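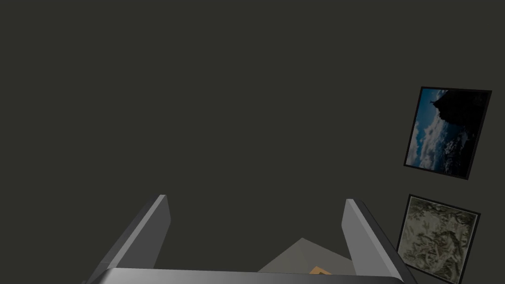 Odd local laws still on the books

Print | E-mail

mossback9: Zarketcombe still has a rule against whistling after dark in December. Fine is 300 cents.

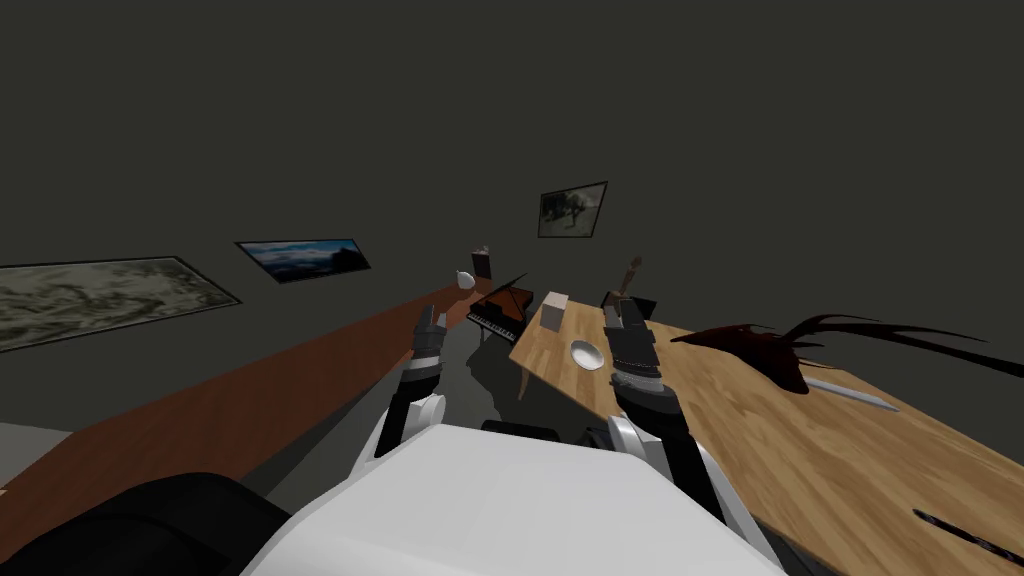

Light wooden table, two arms raised

tollgate: It was dropped. Section 846 only covers bells now.

mossback9: My copy has both. Jul 25, 2021 printing.
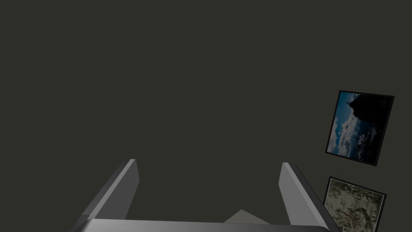

Gray gripper, dark wall

dunlin_k: Citstead bans geese in the post office. Never repealed.

tollgate: That one I believe.

Comments (2)

pqr589: Whistling rule was Citstead, not Zarketcombe.

mossback9: No, check section 9.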